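Ticket 3000
Subject: Wicker basket said to be out of square, ball won't stay put
Opened by: Lorraine Gosling
Assigned to: Malcolm Bellamy
Product: Bunting rectangular basket, tan
Status: Open

Lorraine writes that any ball put in the basket ends up in a corner, and that the basket must be warped. She wants it swapped under the Trorkosow order. I have my doubts. We have had two "warped basket" tickets since January and both of them were tables.

Note 1, Malcolm
Got the basket onto the white table, with one small green ball to go with it. Lorraine had been using a bigger ball at her end, so I can't promise this is a fair match.
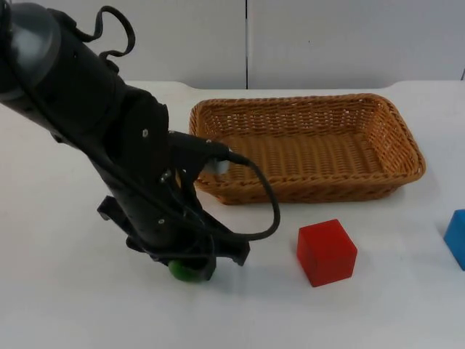

The order sheet says the basket should be the same height all the way around. I'm not taking the sheet's word for it. Pistwood filled that sheet in, and they also told us the rim was glued, which I'd like to see proof of.

Note 2, Malcolm
Shirley Tunstall thinks it's humidity. Maybe. People blame humidity for everything made of wicker, and I have yet to see a basket bend from one damp week in a store room. 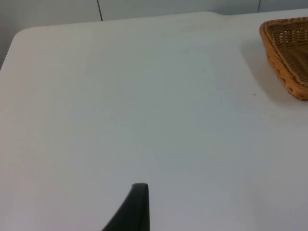 My money is on whatever the basket is standing on. Lorraine's is on a shelf, and she hasn't said if the shelf is level. The white table isn't above suspicion either. Its back edge seems to have a very slight raised lip or step, so I won't run any test with the basket touching that. A folding table from Anby gave us the same kind of grief on ticket 246, and we sent back a perfectly good basket over it.

Steps to try before anyone says "replace":

1. Press down on each corner of the rim in turn. If it rocks, turn the basket end for end and press again. Same corner of the basket rocks: basket. Same corner of the table: table.

2. Put the ball in at a back corner, let go without a push, and write down where it stops.

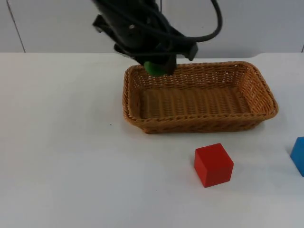

3. Do step 2 again from the opposite corner. One try proves nothing. The weave on the floor has ridges, and a ball this small could follow one of those as easily as a slope.

4. Lorraine to repeat all of it on her kitchen floor, then on the shelf.

Note 3, Malcolm
I'm not signing off a swap on the strength of a ball sitting in a corner. Corners are where balls go. Leaving this open until I have her results.

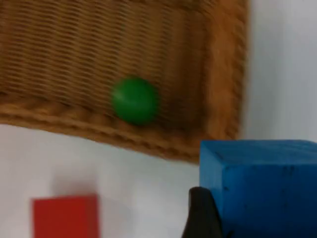 Reply, Kieran Ellwood
Did anyone check the floor of the basket from underneath? On ticket 216 the sides were fine and the bottom had a bulge in it. Pressing on the rim won't find that.

Reply, Malcolm
No, and fair enough. Adding it as step 5: turn it over and lay a ruler across the bottom both ways. Waiting on Lorraine.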